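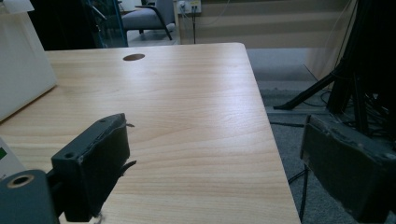
Gripper fingers at the edge of the table, Rendstead office.

Grip fault - please read before your next session

Quick one, deadline was an hour ago. The Pliria hand grippers are on hold as of 28th January. Left finger lost its hold twice in one afternoon, both times with something heavy in it. First time a mug, second time a full water bottle. Nobody hurt, one wet carpet.

Kourosh Mirzaei pulled the logs. Closing force reads normal right up to the slip, so the software thought it had a good grip when it didnt. His best guess is pad wear. Numine rates the pads for 3,000 closes and we had been swapping them at almost that number, but the heavier objects we started on in October seem to chew through them a lot faster. Scuffed faces, frayed edges - treat those as a stop sign now, whatever the counter says.

So, until further notice:

New pads every 1,000 closes. Write it on the sheet.
Nothing made of glass, nothing hot, no liquids.
Check the finger screws before you start. Loose wire, stop and tell Kourosh.
Keep cables out of the walking area. Seperate problem, same report.

Replacement pads are on order from Mishra, 22 sets. Fereshteh Hashemi has the sign-off form and wants it back from every operator before the grippers go out again.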